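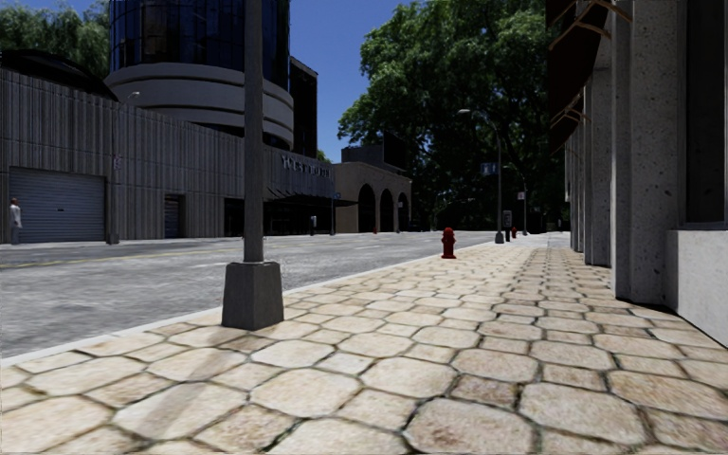 Turell said the last fleet budget was put together by people who had never walked behind a delivery robot for a whole shift, and that the charging docks arrived before anyone had priced the spare wheels. We'd like to do it differently for the next purchase.

Cikness is looking for 14 participants to help plan the buying of sidewalk robots and their support equipment. You will run simulated street routes, note where a unit would need better sensors or a bigger battery, then sit down with our purchasing staff and go through quotes.

Sessions last two hours, over 7 weeks starting in October. Pay is $272 per session. Experience with equipment budgets, leasing or maintenance contracts is useful. Programming is not required. You must be 18 or over and able to work at a screen.

To apply, send a short note on your background to the Kwak office, reference 2938. Say whether mornings or afternoons suit you. Applicants who already work for Benier can't take part, as they are bidding.

Filed under: Paid Studies / Fleet & Equipment

© Cikness | Contact | Back to top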